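4.2 What Lives on the Small Table

The previous section dealt with desks, where ownership is settled and the mess belongs to whoever sits there. We turn now to small shared tables, which have no owner and therefore no one to blame. Every workplace in our sample had at least one. They are bought for short conversations between two people with coffee, and the furniture catalogs show them that way, bare except for the coffee. We did not see a bare one.

Our interest in these tables began with a practical complaint. At Restia, a firm of modest size that moved into a single open floor the year before our visits, the staff had asked for more storage. The office manager, Faisal Ansari, showed us that the cabinets already installed were mostly empty. The things that might have gone into them were out on the tables, and had been there long enough to be considered part of the arrangement. When we asked what the cabinets were for, he opened one to find out. It held a box of cabinet handles.

We use the word "resident" for an object that is on a shared surface at the start of the working day and still on it, or back on it, at the end. A "visitor" comes and goes with a person. The distinction is crude, and a few objects gave us trouble. Umbrellas, for instance, are visitors by intention and residents by outcome. Danish Minhas, who did most of the coding, kept a separate sheet for umbrellas and would like it noted that the sheet was not his idea.

The plant is the plainest case of a resident. People asked to describe a shared table from memory mentioned the plant first, if there was one, and usually got its position right. They were much less sure who watered it. At one site four people claimed the job, and the plant had the swollen look of something that believed all four. At Restia the question produced a long silence and then a name, which belonged to someone who had left in August.

Small bottles are the next most dependable resident, and the least explained. Hand gel, glue, screen cleaner, sauce: the contents varied, but the behavior did not. A small bottle with a bright cap is set down beside something larger, most often a plant or a lamp, and from then on it is treated as belonging to that thing. When cleaners lifted the plant to wipe under it, they lifted the bottle too, and put both back in the same relation. We came to think of these bottles as moons.

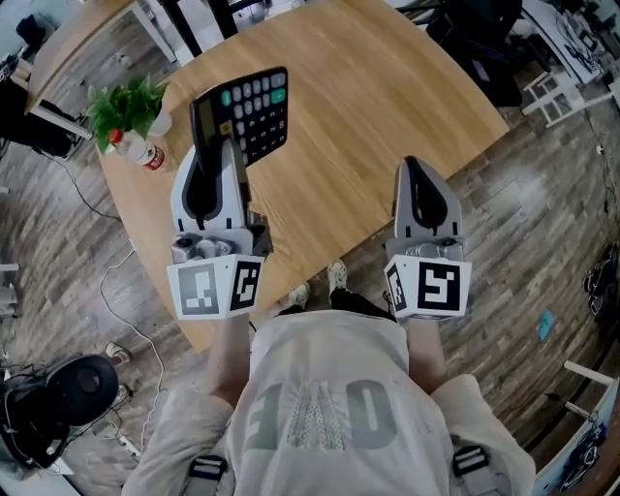
Calculators deserve a paragraph of their own, partly out of respect for their age. Every person we interviewed carried a phone that could do the sums, and nearly every person sat at a computer that could do them as well. Desk calculators were nonetheless found at most of the sites, and they moved more than any other object we followed. They were picked up in the middle of conversations, tilted so that another person could read the total, and left wherever the conversation ended. Since conversations tend to end at small tables, so did the calculators.

The reasons people gave were sensible enough. The keys are large. Nothing pops up on the display. An accounts clerk at Butt, a supplier of kitchen fittings, told us that she trusted a number more if she had pushed something down to get it. Another employee there said that turning a calculator around to face a customer closed an argument in a way that turning a phone around never had, possibly because the customer did not also see a message from her mother. We did not test this claim, though we have both since bought calculators.

Table shape mattered more than we expected. We had assumed that size would govern how much settled on a surface, and it did, up to a point. Among tables of similar area, though, round ones kept their residents toward one side, while rectangular ones let them spread along the back like books. A round table offers no corner to be pushed into. Objects are moved away from whoever is standing there, stop before they fall off, and remain in that position as long as people keep approaching from the same direction. At Restia the approach was always from the aisle, and the far side of the table had accordingly become a kind of shelf.

We tried to disturb this. With the manager's permission we turned the furniture around one round table so that the easiest approach came from the window. For two days the residents stayed where they were, in everybody's way, and people leaned across them with their elbows up. On the third day someone moved the chairs back. We asked who had done it and were told, politely, that the chairs had been wrong.

Surrounding furniture had its own effect. A table that stands near a crowded desk receives what the desk can no longer hold. This overflow travels in one direction only. In the whole period of observation we recorded no case in which an object left a shared table to make its home on a desk, although several people assured us that they did this all the time. Low stools under or beside desks served a similar purpose for heavier things, and were described in interviews as seating. We saw one used as seating. The person was tying a shoe.

Wood-topped tables were considered "tidy" by their users more readily than white ones carrying the same objects. We mention this with caution. We asked 100 respondents to rate a table they used daily, and people had plainly been rating their feelings about the room, the firm and, in a few cases, the survey. Still, the remark that a table "looks like home" came up without prompting, always about light wood, and generally from people who then admitted that their tables at home were worse.

Clearing is the other half of the story, and there was less of it to observe. Two kinds occurred. The first was clearing for a guest, which took under 5 minutes and consisted of moving everything to the next table. The second was clearing by decree. At Futell, a notice dated February 15, 2023 asked all staff to remove personal items from shared surfaces by the end of the week. The notice was printed, laminated and placed on a shared surface, where it was still lying when we arrived. A mug stood on it. By our definition the notice is a resident, and it has been coded as one.

Decrees did have some effect on paper, which thinned out for a short time and then recovered. They had none that we could measure on plants, calculators or moons. Asked why these had been spared, people said that they were not personal items, and this seems to us correct. They were not anyone's. A cup has an owner who can be found and mildly shamed, but the calculator on the round table had been bought by a department that no longer existed under that name, and the bottle had simply been there. To take either away would have required a person to decide that it was his or hers to take, and our interviewees were busy.

Two limits should be stated. Our sites were offices with hard floors and open plans, and we cannot say whether carpets change anything beyond the noise. We also visited during working hours, so the movements of cleaning crews are known to us mostly through before and after, and through one long and generous conversation in which a cleaner explained that she put everything back exactly where it was because the one time she had not, three people had written emails. The subject of the emails was a stapler. Section 4.3 takes up the windowsill, where conditions are harsher and the turnover is lower still.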